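Two-arm cell for the bun counter: what happens to the people on it
Forum > Food production > Automation and staffing 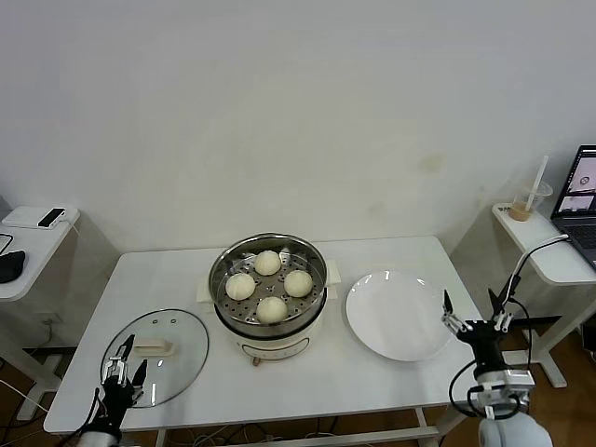
Post 1
pimentel_ops
14/08/2021

We run a canteen kitchen at the Maltasmont site, 150 covers at lunch, steamed buns on the counter every day. Management wants the steaming station run by a two-arm unit from September. The task as specified is lid off, buns from basket to plate, lid back on. Trial layout is a plain table with a small electric steamer in the middle, lid down on the left, plate on the right.

At present two people share the station over a shift. I have been asked to write up what their jobs look like afterwards. The vendor's paperwork covers cycle time and guarding and has one paragraph on staff, which says they will be "released to higher value tasks". No list of tasks is attached.

Has anyone been through this with a small food station? I am more interested in rotas and grading than in the arms.

Post 2
drywell

We put a similar unit on a dumpling line. Handling was taken over as planned. The following was not:

Filling the water
Wiping down
Judging whether a batch is cooked
Swapping the plate
Clearing a dropped item
Allergen segregation

All of that stayed with the operator, in shorter and less predictable pieces. Before, she did one job for two hours. Afterwards she was called back to it whenever the unit stopped. If your rota assumes the station needs no one, it will be wrong in the first week.

Post 3
kettle_and_cam

Disagree with drywell on the general point. Burns and wrist strain are the reason to do this at all. Lifting a lid off a steamer several times an hour is a poor job and I would not defend it. We had 3 scald reports in the year before our cell went in and none in the year after.

The interruptions are a scheduling fault. Batch the refills, put them at fixed times, and the operator can be somewhere else in between.

Post 4
drywell

Fixed times work if stoppages come at fixed times. Ours did not. The usual cause was a bun stuck to the basket. The gripper either lost it or tore it, and then someone had to walk over, put the cell in hold, clear it and restart. That is a four-minute job for a person who was in the middle of something else.

I accept the point on scalds.

Post 5
Alcides Vieira

I supervise the night kitchen at Grorneck. We have had two arms on a steaming table for 8 months. Some notes.

1. Grading. Decide before installation whether clearing and restarting is an operator duty or a technician duty. We left it open. The operators did it from the second day because the technician was on the other side of the site, and they did it on the basic grade until the union rep raised it. Back pay was settled in the end but it soured things.

2. Layout. Fix the positions of lid and plate and mark them on the table. Our cleaners moved things by a hand's width and the first hour of the next shift was lost. Cables need to be tied up and off the floor for the same people, who have to mop there.

3. Skill. A cook who steams all day knows a batch by feel. After six months of watching the cell, two of ours were less sure of themselves when they had to go back to doing it by hand. We now run the station manually for one shift in ten. Management objected to the lost output and then had a controller failure, after which they stopped objecting.

4. Headcount. We went from 3 people across the station to 2. The third moved to cold prep at her own request. I would not describe that as release to higher value tasks. It was a sideways move and she prefers the hours.

Post 6
kettle_and_cam

One shift in ten by hand seems high. We do a half shift a month and have had no trouble.

Post 7
Alcides Vieira

Depends on staff turnover. Ours is high, and new starters have never steamed anything. If your people have been there ten years, a half shift may do.

Post 8
zovley_fan

Can I ask why arms at all? A Zovley conveyor steamer would do the volume with no gripping. Buns go in one end and come out of the other.

Post 9
pimentel_ops

Considered. It does not fit through the door to that kitchen, and the counter changes product in the afternoon. The arms were sold on being re-taught for other items. Whether my staff are expected to do the re-teaching is another thing the paperwork leaves out.

Post 10
drywell

Get that in writing. On our site it became an operator duty by default, with a half day of training. One of them turned out to be very good at it and is now paid as a setter. The others avoid it.

Post 11
pimentel_ops

Noted. Draft so far: restart and clearing as a graded duty, re-teaching as a separate paid role, manual shifts on the rota, both posts kept for the first six months and then reviewed. Management will query the last item. If anyone has stoppage logs from the first month that they can share with site names removed, please send me a message.

Post 12
kettle_and_cam

Will send ours. Ignore the first week, the plate was in the wrong place.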